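Still Life and Display Props, Unit 2
Instructor: Garnet Dhillon
Handout revised April 8, 2023

Artificial produce for table displays

Last session covered backdrops and table coverings. This unit is on the pieces themselves: choosing them, arranging them in a basket, and putting them away so they can be used again.

Choosing pieces

Buy for shape first and color second. A basket of round fruit all the same size looks like a bin at the store. You want a few long pieces, a few round ones, and one or two with an odd outline. Check the stems, which are the part most often done badly. Foam pieces dent under a fingernail and should go at the back. The Halurik pieces on the supply shelf are heavier and can go in front.

Arranging

Put the long pieces in first, and set at least one on a diagonal. Fill in with round fruit. Dark pieces need something pale or bright near them or they read as a hole. Greenery goes in last — one sprig is plenty for a small basket. 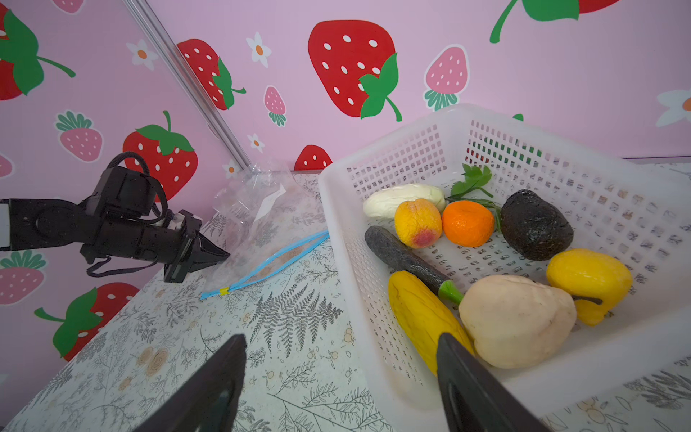

Fig. 1. Mixed basket with zucchini on the diagonal, avocado at the back, yellow bell pepper at far right. Storage bag on the table at left.

Note the two yellows in Fig. 1. The squash is bumpy and the pepper is glossy, and the cream-colored squash between them keeps them apart. A mesh basket like this one lets the table pattern show through the sides, so try it on your covering before you settle on it. The fern print is only gray line drawing and does not compete with the fruit.

Storing

Wipe each piece with a damp cloth and let it dry fully. Use zip-top bags with a slider and write the contents on the label area. Press the air out, but do not squeeze the greenery. Leaves go in their own bag, on top.

For next time

Bring one basket or shallow bowl and your own selection of pieces. Budget is $40, and shared supplies do not count toward it. We will do two arrangements, 10 minutes each, then trade tables. Read the Karamanlidis packet up to the section on fabric.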